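Speaker notes - Keeping the People We Hire: Onboarding and Internal Moves at Stovier

Session length: 25 minutes, with questions at the end
Share 13 | Comments 2

Opening

Good morning, and thank you for joining this session. I represent the People and Organization department at Stovier. The topic today is what happens to new employees after they have signed a contract, and in particular during their first year with us.

Most of the public discussion in our field concerns attraction: the career site, the campaign, the job fair. Stovier has invested in all of these. Our own records, however, showed that we were losing a large share of new colleagues before their first anniversary, and our hiring budget was being spent on filling the same positions twice.

(Pause. Next slide.)

Background

Stovier employs 789 people at three sites. The largest is Brandwood, where production and logistics are located. Kohlhase is mainly engineering. Minero is the smallest site and handles customer service and billing.

Until the program began, each site ran its own introduction for new staff. Brandwood had a full safety day and very little else. Kohlhase assigned new engineers to a project on the first morning. Minero had a good written handbook, although it had not been revised in several years. A person transferring from one site to another could reasonably believe they had changed employers.

We interviewed 54 employees who had joined within the previous two years, including a number who had already given notice. The interviews were conducted by staff from a different site, so that no one was questioned by their own personnel contact. Three remarks came up repeatedly. People did not know who would judge their work at the end of the probation period. They had no regular meeting with their manager. They also did not know that positions at the other sites were open to them.

What we changed

The first change concerns the period before the start date. Every new colleague now receives a call from the direct manager, not from our department, at least one week in advance. The manager confirms the working hours, the place to report to and the plan for the first five days.

The second change is a fixed series of conversations, held at the end of week two, month two and month five. Each uses the same one-page form, and the employee keeps a copy. We were asked by several managers to make the form longer. We declined, and I would advise other organizations to do the same.

(Speaker: hold up the printed form. Copies are on the table by the door.)

The third change is the internal job board. Openings at all sites are shown to employees before they are advertised outside. An employee may apply after 12 months in a position and does not need permission to do so. The current manager is informed only when an interview has been arranged. This last rule was debated at length with the works council and with site management, and it remains the part of the program about which we receive the most questions.

Results so far

In the past year, 17 employees moved to a new position through the board. Most of them stayed at the same site but changed departments. Early departures have gone down at Kohlhase and Minero. Brandwood has not yet shown a clear change - shift work makes the scheduled conversations harder to hold, and some 13 percent of the month-two meetings there took place late or were missed.

(If time is short, skip to "Next steps.")
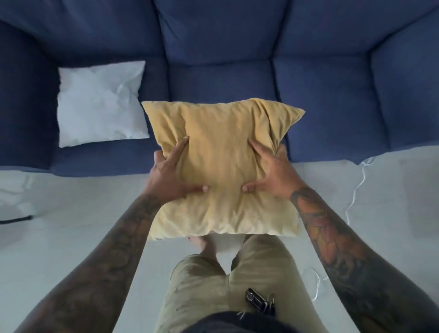 For Brandwood we have therefore introduced a substitute arrangement. Shift leaders may hold the month-two conversation themselves, provided they have completed the half-day training. Meetings may be placed at the beginning of a shift, including the Sunday shift, and count fully as working time.

Next steps

We intend to extend the fixed conversations to employees returning from parental leave or long illness. Their situation resembles that of a new colleague in many respects, and at present they receive only an informal welcome. A draft has been sent to all three sites for comment.

We will also review the wording of internal job postings. Several applicants told us that the postings used terms known only to the department concerned.

Questions

Likely questions: cost of the program, the role of the works council, use of the form for temporary staff. On cost, refer to the handout. On temporary staff, the answer is that the week-two conversation applies and the later ones do not. Requests for the form itself may be left at the registration desk until 4 p.m.

Subscribe to our newsletter for new talks and materials. You may unsubscribe at any time.
This site uses cookies to improve your visit. Accept | Settings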